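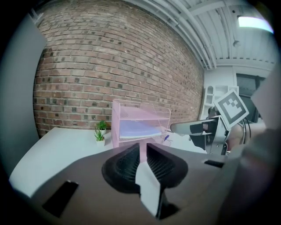
Death notices and obituaries in the Giltdale Messenger: your questions answered

If you have come to this page it is probably because you have lost someone, and we are very sorry. Most people who write to us have never had to do this before, so please don't worry about getting it wrong. If your question isn't covered, ring the office and ask for Kristine Buenaventura, or for Angelica Lumanlan in the mornings, and one of them will talk you through it for as long as you need.

What is the difference between a death notice and an obituary?

A death notice is the short piece with the name, the date and the funeral details, and it goes on the family page in the order we receive them. An obituary is longer and tells the story of the person's life: where they grew up, who they married (or didn't!), the work they did, the things they were known for up and down the street. Plenty of families have both, with the notice going in first and the obituary a few weeks later when there has been time to think.

How long can each one be?

Notices can be up to 90 words and obituaries up to 700. We do count, I'm afraid, but we are fairly gentle about it, and if you have gone a little over we will suggest a trim and send it back to you before anything is printed. Names of grandchildren are usually where the words go, and we would always sooner lose an adjective than a grandchild.
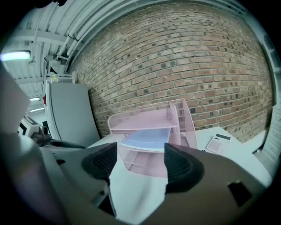

A pink mesh organiser and a white calculator on a white desk.

What does it cost?

There is no charge for a death notice if the person lived in Giltdale, Cunlow or Dromness at any time in their life, even if they moved away as a child. An obituary is £215, and that covers one photograph, a proof to check and two copies of the paper posted to an address of your choice. You can pay by card over the telephone or by cheque, and if money is tight just now please tell us quietly and we will see what can be done.

Can you write it for us?

We can certainly help. Fulgencio Cárdenas has been writing obituaries for us for a good many years, and he is happy to sit with you, or talk on the telephone if you prefer, and turn what you tell him into a first draft. It generally takes an hour, though he has been known to stay for the whole afternoon when the stories are good. You see the draft before anyone else does and you can change as much of it as you like.

What should I have ready before I start?

Full name, including any maiden name and whatever name people really used. Date and place of birth, parents' names if you know them, schools, jobs, moves, marriages, children. Then the smaller things, which are often what readers write in to thank us for: the allotment, the terrible singing, the caravan. It helps to jot these down as they come to you over a day or two, and to ask an older relative to look over the dates. Brothers and sisters very often disagree about the year of a house move, and "in the early sixties" will do perfectly well. 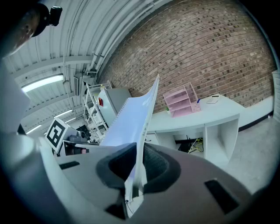 A white spiral-bound notebook.

Do I have to say how the person died?

No, and many families don't. "Peacefully at home" or "after a long illness" are both common, and so is saying nothing at all. If you would like to name the illness, perhaps because you are asking for gifts to a charity, that is fine too.

How do you check that a notice is genuine?

Before printing, we ring the funeral director named on your form. Most of ours come through Dumitrescu and Daughters in Cunlow, and they usually confirm the same day. If you aren't using a funeral director, we will ask to see a copy of the death certificate. 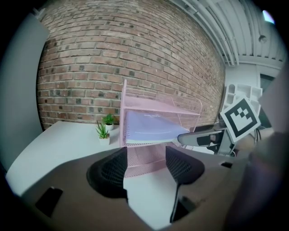 When is the deadline for the next issue?

Notices need to reach us by noon two days before the paper comes out, and obituaries a full week before. In February and over the Christmas break the office closes early, at three o'clock, so do leave yourself a bit of extra time then.

I found a mistake after it was printed. What now?

Please tell us straight away. We will put a correction on the family page and mend the online version, and if the mistake was ours we will print the whole piece again without charge.

Can I look up an old obituary?

You can, and people do it all the time for family trees. Valbona Karagiannis and Rodel Barredo look after our index, which has 4,000 entries so far and is still growing. Send them the surname and a likely decade, with any other spellings you have come across, and they will post or email you a copy.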